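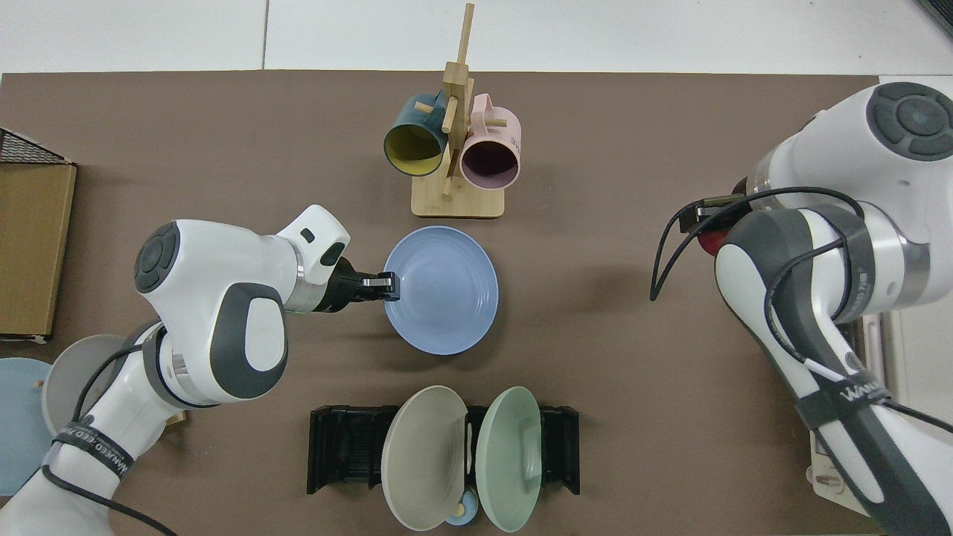 ## About us

Zurnside is a small shop. We write the house rules for people who run robot arms near other people – and then we work by them ourselves, every day, on our own tables. Kitchen tasks mostly. Dishes, racks, cups, wiping down. Boring on purpose.

Started in January, in the back half of a unit in Killden. One table then. Three now.

### What we do

- Write working rules for two-arm tabletop setups. Plain words, short sheets.
- Check other people's cells against those sheets. On site if we can get there, by video if not.
- Keep the Bandirel log, our running record of near misses, bad grasps and stops. 1,146 entries as of 20 August 2025. Most are dull. We like dull.

Ackermann was our first outside client and still the pickiest. Half the sheet on cables exists because they kept sending it back.

### How we work

Rules we hold ourselves to. Visitors too, no exceptions for short visits.

1. Stop button within reach of the person running the session, before power goes on. Not on the shelf. Not "over there."
2. No hands over the table while either arm is live. Something fell over? Stop first, then pick it up.
3. One arm moves into the middle at a time unless the task sheet says both.
4. Cables get looked at start of every session. Full reach, both arms, slow. If it snags slow it will snag fast.
5. Chipped dishes come off the table and out of the building. We used to keep a "still ok" bin – gone now.
6. Every stop gets a log line. Even the silly ones. Especally if you hit it by accident.
7. Layout goes back to the start position between runs, checked against the sheet and not from memory.
8. Nobody runs a session alone after hours.

The log entries break down like this so far: 710 are grasp problems, slips mostly, dropped cups, a rim pinched too close to the edge. The rest is everything else – cables, people reaching in, wrong task loaded, one coffee.

### What we don't do

We don't certify anything. If you need a stamp you need a proper test house, and we'll say so on the first call. Our sheets sit underneath the official standards, they dont replace them. Read those first. Then read ours for the day-to-day stuff, like where the spare plates go.

We also don't sell arms or take a cut from anyone who does.

### Getting the sheets

Free to use, free to change. Take our name off if you change rule 1 or 2, please. The current set is the one with the green header; older ones are still floating around and the cable section in those is wrong.

Want to come see a session? Unit 852, Killden. Ring first, the front door sticks. Closed shoes, sleeves rolled or tight, long hair tied up, lanyards off.

Found a mistake in a sheet? Send it over – sheet name and line number is plenty.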